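March 5, 2026

Writing this on the bus so it'll be short. Or not, traffic.

Slow start. Badge reader down at the side door again, everybody walked the long way past receiving. Changed shoes, coffee from the machine (bad), on the floor by ten to.

The arms are on plates this week. Cups were January and part of last month, now plates. Racking and unracking, over and over. The Drakow people want it solid before the Clotstead kitchen opens its new line, and that's a big kitchen, 3588 covers on a full day, so you can see why they keep pushing. Our old dish room did 549 on a good lunch and I thought that was a lot. I used to go home with my fingers like raisins.

Now my hands are dry all day and it's my neck that hurts. Sitting, watching, resetting. Pull the plates out, put them back, press the button, log it. If it drops one you write what kind of drop. There's a code for that. There's a code for everything, I have the sheet taped inside my locker and still get the slip and the tip mixed up.

Two of us on the bench where there used to be a whole row at the sinks. Some went to Plundier, the warehouse side, nights. Some just left. I got asked if I wanted training and said yes before I knew what it was, mostly for the hours. Pay went up a little. Not as much as they made it sound in the meeting.

What I miss is dumb stuff. The radio. Yelling over the sprayer. You'd know how the whole shift was going just from how people threw down the trays. Now its quiet and everyone has a screen, and lunch is staggered so I eat with whoever, or with my phone.

Don't miss the floor mats. Or the smell of the floor mats.

Number for the morning was 445 tries, nearly all of them fine, and the lead was happy. Asked me what I thought of the spacing and I said plates that lean on each other are going to be a problem, because they were always a problem for us too. You grab one and the next one comes with it. She wrote it down. First time in a while anybody wrote down something I knew from before, felt pretty good, kind of stupid how good.

Then after lunch the Vasić software update, so an hour of nothing. Wiped the bench, re-did my labels. Sat there. Someone from upstairs came through with visitors and they all looked at the arm and none of them looked at the rack, and the rack is the whole job if you ask me.

Plates set up for the afternoon, before I hit start: 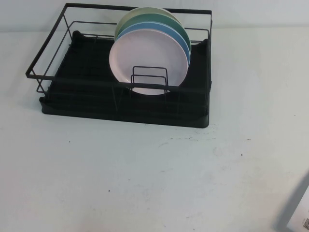
Black rack, four plates, pinkish one in front. My bench, Thursday.

Went ok after that. Stopped twice on the same spot, restarted, logged it both times. Lead says they'll want me on bowls next and maybe showing the new person the codes, which ha, see above re: slip and tip.

Forgot to ask about Saturday. Ask about Saturday!! Also the form for the training hours, it's due and it's still in my bag, I can feel it getting bent.

Need milk, dish soap for home. Still do those by hand. My stop next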